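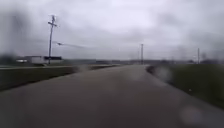

How long should you wait to drive after putting new wipers on? Zero time, just spray the washer fluid first and run them a few swipes to check they sit flat.

Anyway. Sunday, 2023-11-26, quick post, dinner's on. Gray all over, wet road, no lane lines to go by, so the blades matter. Mine were from April and streaking bad. Got the Zonis ones, 20 bucks the pair. Ovidiu Surdu commented last time that I should of bought Sketent. Maybe next time!! Also slow down on teh wet stuff, I keep it under 60. More on tires later this week.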